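okay I need to talk about my grandmother's recipe box because I have been typing it up since January and I have Thoughts. thread, sorry in advance, go get a snack

so my grandma kept her recipes on index cards in a green metal box that used to hold bank slips. when she moved into the apartment in Skovanham the box came to me, mostly because I was the only one in the family who said "I'll take it" fast enough. my cousins are still a little sore

I figured it would be one weekend. type the cards, put them in a shared folder, everybody gets their pie crust, done. I had a cup of coffee and a good attitude!!

reader, there are 1,789 cards. I did a real count on a Sunday night because I wanted to know what I'd signed up for, and then I had to go lie down

(the box holds maybe a third of them. the rest were in two shoeboxes and a cookie tin, and the cookie tin had been sitting in my aunt's garage)

the first thing you learn is that grandma did not believe in oven temperatures. she believed in "hot oven," "good hot oven," "slow oven," and, on one card for custard, "oven as for the other custard." which other custard. there are 6 custards

the second thing is that she did not believe in titles either. I have a card that just says "Shao's, the good one." it's from a restaurant two blocks from where she used to work, long gone now. the card is a list of nine ingredients and then the words "you know the rest"

I did not know the rest. I called my mom. my mom did not know the rest. my mom thinks it's a cabbage thing, my uncle is completely sure it's dumplings, and they have not agreed on anything since so that's been a fun spring

(I made it both ways. the dumplings were way better. I have not told my mom this and she doesn't use this app so please be cool)

then there's the handwriting. hers is beautiful up until the sixties and then she got a job and a fourth kid and it turns into a flat line with bumps. I can read it now like a second language but the first couple weeks I typed "1 cup of flowers" at least twice

also she swapped cards with everybody she ever met, so a big chunk of this box is other ladies' handwriting. church ladies, work ladies, somebody from a bus trip. there's a whole run of gelatin salads in purple ink from one woman who signed every card "Enjoy!" and I'm going to be real with you, I did not

lime gelatin, shredded carrot, canned tuna. Enjoy!

the stains are my favorite part though. you can tell exactly which recipes were the real ones. the fancy stuff is spotless. the meatloaf card is basically see-through. there's a thumbprint in what I think is molasses on the gingerbread and I have decided I'm never wiping that off

a couple people asked how I'm doing this so, the boring part: I type them. that's it. I tried scanning them and letting the computer read the words and it gave me "bake until goblin." golden. it meant golden. though I did think about it for a while

each card gets typed the way she wrote it, then a line under it with my best guess in normal measurements. I don't fix her spelling. she spelled "biscuit" four different ways and I love every one of them

I take a photo of the front and the back too, because the backs are where the good stuff is. grocery lists. phone numbers with letters in them. a bridge score. one just says "called the dentist, he was rude"

I think about that dentist all the time

my spreadsheet program is one I've used forever called Prolenness, it's ugly and it does the job. columns are: what she called it, what it is, who gave it to her, how stained. the stain scale goes from 1 to 5 and it's the only column I'm strict about

backups!! please back up your family stuff. I keep one copy on my computer, one on a little drive at my sister's, and one online. I got the online one through Rukix and it took all night to upload the first batch but I slept great after

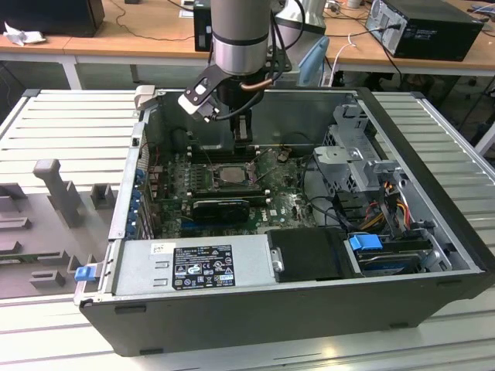
the inside of a desktop tower, aka where somebody's 6 custards could be living

anyway. back to food

people keep asking which ones are worth making and I've cooked maybe 60 so far, so here's where I've landed. the gingerbread, obviously. the meatloaf, but double the onion, she has it written in the margin and underlined hard enough to rip the card

the "Tuesday soup" which has nothing to do with Tuesday as far as I can tell. it's potatoes and leeks and a scary amount of black pepper. I've made it three times this month and my kid, who eats five foods, ate it -- so now it's six foods

the pickled beets. I don't even like beets! I ate them standing up at the fridge at 11 pm with a fork

do NOT make the mock apple pie. I know it's a classic and I know some of you grew up on it. we have apples now. we can just go get the apples

jury's still out on a cake that takes mayonnaise and coffee. the batter looked like driveway sealer and the cake was great, and then the next day it was weird. I might have let it sit out too long. trying again this weekend

I read her a few cards over the phone on Sundays now. she's sharp as anything but she pretends she doesn't remember half of them so that I'll keep reading. I asked her about the good hot oven and she said "well, you put your hand in"

grandma. you put your HAND in??

she said you count, and if you can get to ten it's slow and if you can't get past five it's hot. I typed that up too. it has its own row. stain level: none, it came by phone

oh and I asked about the Shao's card. she laughed for a really long time and said it was the hot and sour soup. so it's neither! my mom and my uncle were both wrong and I made nine ingredients' worth of dumplings for no reason (they were still really good)

my goal is to get 100 of the best ones printed in a spiral book before the holidays so everybody can have one in their kitchen and get it dirty. that's kind of the whole idea, I want those copies to be disgusting in twenty years

if you've done one of these books tell me where you got it printed and whether the pages stay flat. I don't need it pretty, I need it to lie open next to a stove

and if anybody out there has a card in purple ink signed "Enjoy!" please message me, I have questions about the tuna

okay I've got soup on, going to go check it. next up is the bread cards, there's a whole shoebox of those and the first one I pulled out starts with "same as last time but don't rush"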